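Bench notes, January — stirrer check before the Brodier batch

Went over the IKA hotplate stirrer this morning before putting it back on the Mimurside bench.
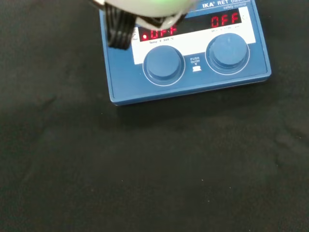
Plan for the buffer is 250 mL in the short beaker, medium bar, no heat for the first stage. Speed only, left knob stays alone until the salt is in. Last time I turned both on together and had the temperature climbing while I was still weighing.

Knobs: both push for on/off, turn to set. Panel gives 0 to 340 °C on the left and goes up to 1100 rpm on the right. The Udton protocol sheet still asks for 2,000 rpm in step 4, copied over from the old overhead mixer. Crossed it out and wrote 600. Someone should fix the master copy.

Wiped the housing with a damp cloth, then ethanol on the label panel. Go easy there — the small print rubs off on these.

Bars: 3 medium left in the drawer, one with a chipped end. Threw the chipped one out. More on order from Oyelaran with the next glassware box.

To do:
Check plate temperature against the glass thermometer at 60 and 90
Find the support rod and clamp
Ask for a second 250 mL beaker, the spare has a crack near the spout

Buffer goes on after lunch.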